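Nygård Printed Tablecloth, Teal
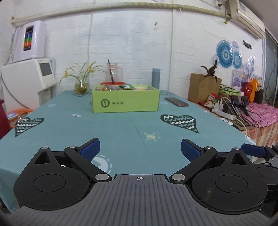 The Nygård is a table covering for kitchens, craft rooms and break rooms. The ground color is a teal blue. Over it runs a scattered print of dark green hearts with zigzag lines, pale spiral suns with short rays, and white rounded shapes, one kind edged in dashes. The motifs are spread out, with plenty of plain color between them.

Sizes
Small, for a table seating 2
Large, for a long table or two desks pushed together

Both sizes are cut from the same roll. The print does not start at the same point on every piece, so the hearts on yours may fall closer to the edge or farther in. If you are ordering 2 cloths to lie side by side, put a note on the order and Thư Tạ in the cutting room will try to take them from one length. We can't promise a matched join.

Fold lines
The cloth ships folded and will show creases when first opened. Most relax after a day or so on the table. Do not iron on the printed side.

Care
Wipe with a damp cloth and mild soap. No bleach. Put a mat under hot pans – the cloth is not a heat pad.

Stock and delivery
Item 23 in the Cadard table list. We had nearly 3000 yards of the teal in September and don't plan to change the pattern before it runs out. Cut pieces can be returned only if there is a fault in the print or the edge.

For swatches or trade orders, write to Halvard Fagerlund at the Cadard sales desk. Mornings are best.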